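The Two-Bin Promise

Every January the same advice comes back around. Buy a pair of matching bins, one for recycling and one for the rest, and your household will sort itself out. Gummont sells a set for $44. Pratuver has a paper version, folded flat, that costs less and looks better on a shelf than it does next to a sink.

I have my doubts. I've owned three systems of this kind, and each one ended up as a place to keep umbrellas.

Sinéad Mulligan, who teaches a home-sorting class in Gestel, is more hopeful. She tells people to put bottles in one bin, crumpled paper in the other, and leave nothing standing on the table overnight. Her students nod. Then they go home to a drink can with the tab open and a paper cup with a stain in the bottom, and neither bin seems to want the cup.
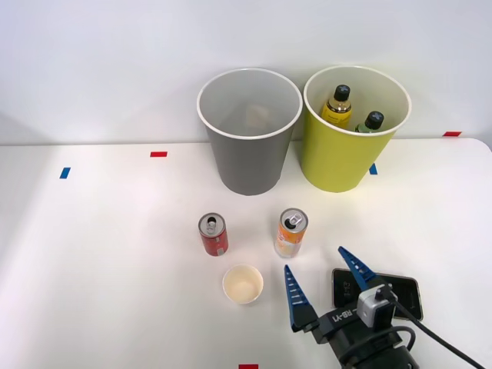 Can a used paper cup go in with the paper?

Usually it can't. Most paper cups have a thin plastic lining, and many local programs want them in the trash. Some places do take them, so check your town's list before you trust the symbol on the cup.

The cup is my whole complaint about color-coded bins. Green for this, gray for that, and the one item in your hand belongs to a rule printed somewhere else. Tomás Flanagan ran a trial in his apartment building in May, with paper bins handed out to 138 households. He admits the cans went fine. The cups went everywhere.

Mulligan says a note taped to the rim helps. Maybe. I tried it for 10 days with a list in my best handwriting, and my family read it once. Bottles still went in with their caps off and the caps went in a drawer.

If you want the bins, get the cheap ones. Rinse the cans, and call the town about the cups.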